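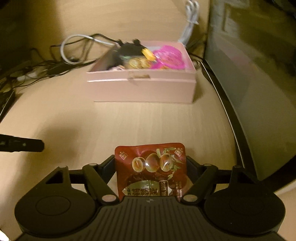
Small red packet, standing up. Snack thread incoming.

ok so I gave up the office vending machine for all of September and I have thoughts. Too many for one post. Thread, sorry to everybody who follows me for the garden stuff

1/ Background. I work on the second floor at Findon and the vending machine is 32 steps from my chair. I know because I started counting them on day one to talk myself out of going. It did not help, it just made me good at knowing how far the machine was.

2/ I was not a big lunch person. I was a "coffee, then coffee, then something crunchy at 3 in the afternoon" person. If you had asked me I would have said I barely snack. Then I looked at my card statement and, well. The machine takes cards now. That was the beginning of the end for me.

3/ Rules I set: nothing from the machine. Anything from home is fine, including chips, including cookies, I am not a monk. I just wanted to see what would happen if I had to think about the snack before I was already hungry.

4/ Week one was bad!! I packed like a person going to summer camp. Crackers, a banana, cheese, some kind of trail mix I bought because the bag was on sale. Ate all of it by 10:30 in the morning and then had nothing left and sat there mad at a banana peel.

5/ Somebody in the replies to my last thread (hi Hermine Lanz, you were right) told me to split everything into two bags and leave one in the car. I thought that was so silly. I park in the far lot at Findon, it's a whole walk, who is doing that for pretzels

6/ me. I am doing that for pretzels. But only on days I really want them, and some days I got as far as the elevator and went nah.

7/ Let's talk about the good stuff though, because half of you only want the snack list:
- roasted chickpeas (buy them, do not make them, I made them and they were gravel)
- those little rice crackers with the seaweed
- apple with a lot of cinnamon on it, cut up, rubber band around it so it doesn't go brown
- leftover cold pizza, which I am counting

8/ Things that did not make it: hard boiled eggs. I like them fine! My desk neighbors do not like them fine. I got one look on a Friday and that was the end of eggs.

9/ Also yogurt. I have now had yogurt open up inside my bag 2 times in my life and both times were this month. My notebook smells like peach. I still have to use it because it has all my meeting notes in it.

10/ The thing I did not see coming was the portion size thing. The small packets are small for a reason and when I started buying the big family bag of stuff "to save money" I just ate family amounts of it. By myself. At a desk. So in week two I went back to buying the little ones in multipacks from Prantl, the discount place by the tire shop, and yes it costs more per ounce, I did the math, I don't care

11/ (if you are going to reply and tell me to use a kitchen scale and tiny containers, I love you, but I have met me)

12/ Money part. I had put 15 bucks a week in my head as the snack budget. First week I blew right past that because of the trail mix and the camp packing. After that I was under it every week, and one week I was way under because my sister sent me home with half a coffee cake.

13/ What I miss about the machine is mostly the walk. You get up, you stand there with two other people who are also pretending to decide, somebody says something about the parking or the air conditioning, you go back. I learned that a guy in billing has twins from standing at that machine. You don't get that from a ziploc in a drawer.

14/ So now I get up at 3 anyway and fill my water bottle, and I've been dragging a couple people along. We go out the side door and once around the building if it's not gross out. There's a bench. It's not a great bench.

15/ Someone asked which app I used to keep track. I tried Nileo for the first few days and it kept wanting me to log how I FELT about each snack. Ma'am it's a cracker. I switched to a sticky note on my monitor with tally marks and that lasted all month.

16/ Did I lose weight, did my skin clear up, etc. No idea on the weight, I don't own a scale and don't plan to. Skin is the same. I did stop getting that shaky 4:30 feeling, and I eat an actual lunch now, because I'm already packing a bag so I might as well throw a sandwich in it.

17/ Did I cheat, yes. One time. There was a late meeting about the Netden switchover that was supposed to be half an hour and went till almost seven, and I had peanut butter cups from slot B4 and I would do it again.

18/ Now it's over and technically I can go back. I walked up to it this morning and they've swapped out the whole bottom row for protein bars and some sparkling water I've never heard of. My pretzels are gone. I stood there for a while.

19/ Anyway if you've got a good desk snack that is not loud, does not smell, and won't explode in a bag, put it below, I'm making a list for October. Bonus points if it's salty

20/ Oh and for the two people who asked, the tomatoes are done, I pulled them over the weekend. Pepper update when there is a pepper

Contact | © All posts belong to their author | Back to top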